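Section 4: Fitting the shelf pins and getting the boards level

Right, if you've got this far your Pokport uprights are on the wall and you haven't thrown the spirit level out of the window. Well done! I've put up more of these than I care to admit (my kitchen, my sister's hall, the whole back room at Derek Dobson's shop) and this is the bit I enjoy most.

You'll need the bag of pins marked Totier, the short level, a soft pencil and a rubber mallet. A rolled-up tea towel over an ordinary hammer does fine too.

1. Tip the pins into a bowl. Not on the floor, please, they roll under everything.

2. Decide where the bottom shelf goes and count up from the lowest hole on the left upright. Write the number on a scrap of paper. I always think I'll remember it and I never do.

3. Push a pin into that hole with your thumb until you feel it stop, then do the same on the right.

4. Tap each pin once with the mallet. Once! If it needs more than that, pull it out and check for paint in the hole.

Note: the older Bakker pins look nearly the same but they're 7 mm across and will split the upright. Mitsuko Yoshida found this out for me on a Friday evening, with guests coming.

5. Lay the board across the pins, groove side down, and put the level in the middle. If the bubble sits to one side, swap the two pins over before you start fiddling with anything else, as they do vary a bit.

Dress for it as well. A T-shirt and trousers are all I'd bother with, and nothing with long dangly cuffs. 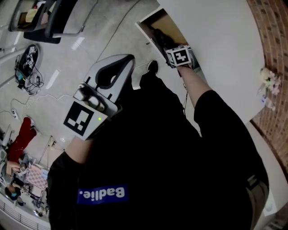

Fig. 4.2. Short sleeves and a belt loop or strap.

6. Carry on upwards, one shelf at a time, leaving at least 2 empty holes between boards. Big cookery books want more like five.

Caution: a 1000 mm board will carry 18 kg spread evenly along its length. Please don't put the whole lot in the middle, and don't let anybody stand on it to reach the top one.

7. Once everything's level, clip the end caps on. They're tight in January if you've kept the box in a cold shed, so bring them indoors overnight first.

If a board still rocks after all that, have a look at the wall plugs (Section 2) and see whether one has worked loose. Spare pins come in the Cundach repair pack, which also has the end caps in white and grey.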